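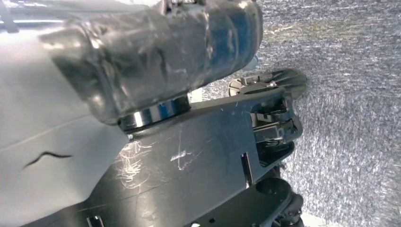

Slide 1: Black hand, speckled gray surface, dark shiny wrapping.

Good morning, everybody, and thank you for coming out on a Monday when I know half of you were up late playing something. My talk is about save systems, and I promise it's more fun than it sounds. (Pause. Let people find seats.)

A little background for those who don't know us. Pellix is a small studio, and for the past few years we've been making a slow, friendly exploration game called Trundasberg. You wander up a mountain, you meet people, you fix their fences and carry their mail. When we first shipped on console, you could only save at the inns. I loved that idea. I fought for it! I thought it would make every inn feel like coming home, and for some players it really did, and those players still write us lovely letters.

Then the other mail started coming in. We had 591 messages about saving in the first month, and I read every one of them, mostly at my kitchen table with a pot of coffee going. Parents who had to stop when the baby woke up. A nurse who played on her break and lost the same stretch of trail over and over. One person told us they left the console running all weekend so as not to lose a goat. (Wait for the laugh. If there isn't one, move on to the next slide.)

Slide 2: the map with the inns marked

Trundasberg had 23 inns at launch, and they're bunched up in the valley, as you see. Once you get past the Yoshida bridge there are only 2 of them, and the upper one is easy to walk right past in the fog. We had tested that stretch plenty, but always with people who had a whole afternoon free, and that's a very different player from someone with a bus to catch.

Slide 3: what we changed

So we added a suspend save. Quit anywhere, and the game keeps your place until you come back. The inns still do the permanent save, and they still give you the soup and the fiddle music, so the feeling I cared about is still in there.

Getting it working was harder than I'd guessed — go slowly here, this is the part the programmers came for. Our engine, Rurner, had been built on the idea that the world was always tidy when a save happened. You're indoors, the goats are asleep, the weather is on hold. Saving in the middle of a rainstorm with a cart rolling downhill meant writing down all sorts of things we'd never bothered to write down. We ended up with a list of 117 separate pieces of state, and the cart alone took most of November.

(Show the cart clip. Sound on. Ask the booth to bring the lights down a little.)

If you're early in a project, my advice is to try saving in the ugliest moment you can think of and see what comes back. Do it before you have much content, while the list is still short enough to read over lunch.

Slide 4: letters, part two

I'd like to read a couple of the notes we got after the patch, if there's time. The nurse wrote back, and she has reached the summit. Skip the long one about the ferry if the clock says past 10:40, and go straight to questions. The microphone is in the left aisle.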